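The drift in the right gripper

Posted Mar 18, 2018

Since January I work on recording demonstrations for the Fakir project. For the people who do not follow this blog: a person holds two grippers in the hands, does a simple job at a table, and later the robot should learn the job from these recordings. In our lab in Dillton the job is to put things in a basket and take them out again. It sounds easy, and for the person it is.

Last month we found out that a big part of our recordings is not good. I want to write down what happened, as I could not find much about this kind of fault when I was looking for it.

We had 1,913 recordings. The training went well on the screen, the error became small, and everybody was pleased. Then we let the arm try it. It came down to the basket very nicely and closed the fingers 18 millimeters beside the object. The next time it was the same, to the same side. Once it pushed the basket to the end of the table, and I had to press the stop button.

My first idea was the calibration of the arm, so I lost four days with this. The arm was fine.
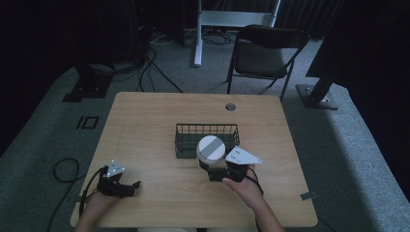
Both grippers at the recording table, with the wire basket.

The position of each gripper comes from the marker plate on top of it. On the right gripper, our plate was held with two small screws, and one of them had become loose. If you took the gripper in your hand and shook it, you felt nothing. But if you pushed the corner of the plate with a finger, it turned a little and stayed there. The software still saw a perfect marker – it only did not know that the marker was not anymore where we had measured it.

I then went back through the recordings in order. In the first 400 the distance between the plate and the fingers is correct. After that it starts to move, slowly, and then there is one jump. I suppose this was a fall or a hit against the table, but no one wrote anything in the log, and it could also have been me.

We tried to repair the old data with an offset. For the part after the jump it works quite well. For the slow part it does not, and we have thrown it away. It was some 1,000 recordings, and I was not in a good mood that evening.

What we do now: both plates have thread glue and a painted line over each screw head, so a turned screw can be seen. Before every session we touch the same point on the table with both grippers, and Plillura (our recording program) refuses to start when the difference is more than two millimeters. I also asked Avosent, who made the plates for us, for a version with a pin. They answered that it is possible, but I have no date yet.

The cables are the next thing I want to look at. They pull on the gripper when the arm is stretched far, and I do not know yet if this matters.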